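Lista: Casa e Roupa de Cama
Assunto: Re: capa lisa ou lençol por cima? (e a questão das almofadas)
Data: 2018-06-03

Em resposta à mensagem anterior:

> Boa noite a todos. Comprei uma cama grande da Lengyel e veio com uma
> capa branca muito lisa, que me escorrega tudo. Ponho um lençol por
> cima ou deixo assim durante o dia? E as almofadas de enfeite, quantas
> usam? Tenho medo que a cabeceira, que é aos recortes, fique tapada.

Olá a todos, e bem-vinda à lista, que anda meio adormecida desde maio!

Li a tua mensagem ontem à noite e fiquei a pensar nela enquanto passava a ferro (passo sempre a ferro à noite, é um vício antigo). O nosso quarto do apartamento da Loswood tem uma cama parecida, toda em branco, com cabeceira clara de contorno ondulado, e também andei semanas às voltas com isto. Cheguei a ter seis almofadas, imaginem, e todas as noites era uma procissão até à cadeira. Agora estão duas quadradas, verde-menta, com um boneco estampado, e por trás uma branca simples que serve mesmo para dormir.

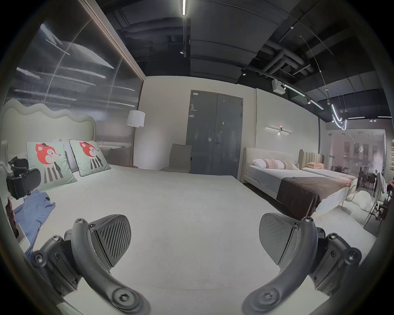
E de que lado se encostam as almofadas quando a cabeceira tem recortes?
Ao centro ou ligeiramente para um lado, com a maior à frente, e de maneira que a linha de cima da cabeceira continue à vista.

Quanto ao lençol, eu deixo o branco à mostra de dia e não ponho colcha nenhuma. Sei que há aqui quem ache isto um desleixo, e respeito, a minha mãe também achava! Mas gosto da luz que o branco dá ao quarto, e uma colcha pesada dava-me cabo das costas cada vez que era preciso levantá-la. Para não escorregar, experimenta prender os cantos com aqueles elásticos cruzados da Zuvia. Comprei 2 pares e ainda não perderam a força.

O que me custa mais, confesso, é a roupa que vai ficando em cima da cama. Um casaco, uma coisa azul qualquer que se tirou à pressa, a mala que se pousa ali «só um bocadinho» e lá fica até à hora de deitar.
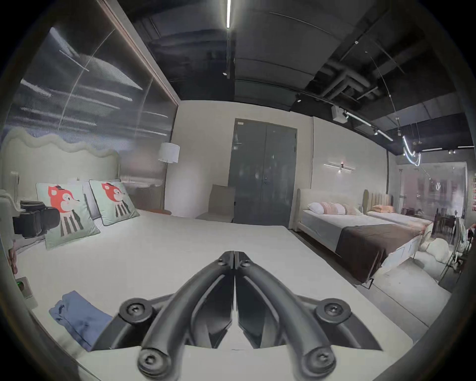 Tentei resolver isso com um cabide de pé da Karnden, que vinha em promoção, e a verdade é que durou pouco: encheu-se ele e a cama continuou na mesma. Passei então a dar a volta ao quarto antes do jantar, uns minutos apenas, e o que está amarrotado ou vai para a gaveta ou vai para o cesto. Há dias em que falho, claro, e então empurro tudo para os pés e finjo que não vi. As almofadas sacudo-as à janela e volto a encostá-las, e o quarto fica logo com outro ar.

Já me perguntaram noutra conversa se o verde-menta não se suja muito. Lavo as capas a 20 graus, do avesso, e até agora o estampado aguentou bem. Ao sol é que não as ponho. 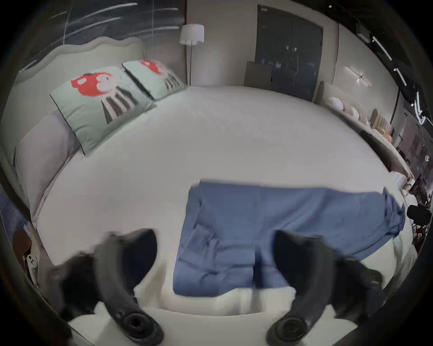
A cama com o pano azul amarrotado e as almofadas verde-menta à cabeceira.

Se quiseres, manda as medidas da tua cabeceira e vemos em conjunto que tamanho de almofada lhe fica melhor. E conta depois se os elásticos da Zuvia te serviram, que na cama mais alta não sei se chegam aos cantos de baixo.

Um abraço grande e boas arrumações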